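突っ張り式除湿ハンガー「カルーラ」を半年使った感想

結論から書くと、服は乾く。ただし、こちらの気が変わるくらいの時間をかけて乾く。

Caluraは、Cesdenという会社が出しているクローゼット用の除湿ハンガーである。見た目は肩幅の広いただのハンガーで、肩の部分に乾燥剤のカートリッジが入っている。湿気を吸うと小窓の色が変わり、変わったら抜いて専用の台で再生させる。電源がいるのは台のほうだけ。私が買ったのは三本セットに台がついたもので、送料込みで一万円を少し超えた。ハンガーに一万円、と家人に言われたので、台もついている、と答えた。会話はそこで終わった。

前に使っていたのはKuretardの吊り下げ式の除湿剤だ。下に水が溜まるあれである。安いし、水が溜まるので仕事をした感じが目に見える。その感じが好きで何年も買い続けたが、ある梅雨に袋の底が破れて、礼服の裾がゼリー状のものを吸った。クリーニング屋は何度か首をかしげてから受け取ってくれた。以来、液体になる商品は服の上に吊らないことにしている。

組み立ては不要。箱から出し、カートリッジを肩に差し込む。左右があるのに刻印が小さく、老眼の入口に立つ者には厳しい。逆でも途中までは入ってしまい、途中から入らなくなる。説明書は日本語だが、おそらく一度どこか別の国の言葉を経由している。「衣服の気持ちを害しない位置に掛けます」とあった。気をつけたい。

まず設置場所の話をすると、Caluraは普通のハンガーより肩が厚いので、隣の服との間を空けないと意味がない。間を空けられるほど余裕のあるクローゼットの持ち主が、湿気に悩んでいるものだろうか。うちは悩んでいたので、この機会に服を減らした。着ていないシャツを八枚、存在を忘れていたベストを二枚。正直なところ、湿気の匂いの半分はこの時点で消えた。除湿ハンガーの効果なのか、ベストが去った効果なのか、いまとなっては分けようがない。

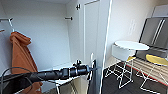
内側まで白いワードローブと、レールに掛かった赤茶がかったオレンジのフード付きの服。

白い内装は清潔でいいのだが、カビの点が出たときに逃げ場がない。うちのは木目調で、点が出ても木目のふりをする。見えるのと見えないのと、どちらが幸せかは人による。私は見えないほうで十年暮らし、ある日、革ベルトに緑の粉が吹いているのを見て考えを改めた。

肝心の性能である。手元の湿度計をクローゼットの奥に置いて見ていた。二月は何もしなくても乾いているので参考にならない。なのに私は二月に買い、最初のひと月、「よく効くなあ」と思っていた。エアコンを切って気づいた。

本番は梅雨で、扉を閉めきった状態だと三本でそこそこ下がる。開け閉めすると元に戻る。当たり前の話だが、箱には扉の開閉について何も書いていない。着替えのたびに開ける家具の中で使う商品なのだから、ひとことあってもよさそうなものだ。朝、扉を開けたまま歯を磨くような人には向かない。私のことである。

もっと気になるのはカートリッジの再生だ。小窓が青からピンクになったら台に載せるのだが、ピンクになる手前に、藤色とも灰色ともつかない長い時期がある。説明書には「完全なるピンク」とある。完全なるピンクを待っていると服がしっとりしてくる。私は灰色がかってきたら載せることにした。再生には一晩かかり、台は小さくチリチリと鳴る。寝室に置くと気になるので、廊下に出した。廊下だと踏む。

いいところも書いておく。ハンガーとしての出来はかなりいい。肩に丸みがあって、ニットを掛けても例の角が出ない。重いコートでもたわまない。フックは回転式で、どちら向きにも掛けられる。除湿機能がまるごとなかったとしても、三千円なら買う。問題は三千円ではないことだ。

フックの内側に薄いゴムが貼ってあるのも地味に効いている。金属のレールに掛けたとき滑らないし、音がしない。家人が起きる前に上着を取り出せるようになったのは、我が家では除湿より大きな進歩かもしれない。ただ、このゴムは五か月目に一本だけ端が浮いてきた。接着剤で留めた。いまのところ落ちていない。

購入前に読んだレビューのことも少し。通販サイトで149件ついていて、星五つの多くは「届くのが早かった」だった。配達員の手柄である。星一つの人は、濡れたレインコートを掛けたが翌朝も濡れていた、と怒っていた。これは衣類乾燥機ではない、と返信してやりたかったが、商品名に「乾」の字が大きく入っているので、怒るほうにも理がある。長文のものではAldo Zanettiという人のレビューがよくて、カートリッジを夏前に全部まとめて再生しておくといい、と書いてあった。真似をしたら本当に調子がよかった。Zanettiさんは台をどこに置いているのだろう。それも書いておいてほしかった。

比較として、Ruggieroの据え置き型も友人宅で見せてもらった。小さな箱をクローゼットの床に置く方式で、湿気は下に溜まりやすいというから理屈は合っている。値段もCaluraより安い。弱点は靴箱にしか見えないことで、友人の子どもが上に靴を載せていた。吸気口は上面にある。

替えのカートリッジは二個で1,336円。再生できるのになぜ替えがあるのかと思ったら、二年を目安に交換とのこと。この端数のつけ方には、なにか社内で激しい議論があったような趣がある。

勧めるかどうかで言えば、服の量がレールの七割くらいで、扉をきちんと閉める習慣があり、灰色とピンクの間で悩まない人なら満足すると思う。ぎっしり詰まっている人は、先に服を減らして一週間ほど様子を見てほしい。それで解決したら一万円が浮く。いいハンガーが欲しいだけの人は、Cesdenがカートリッジなしの単品を出すのを待つといい。問い合わせたら「貴重なご意見として」という返事が来たので、当分は出ないだろう。

五点満点で三点。ハンガーに四点、除湿に三点、台に一点をつけて、端数は切り上げた。

追記：台を廊下から洗面所に移した。除湿剤を再生する場所としてどうかとは思う。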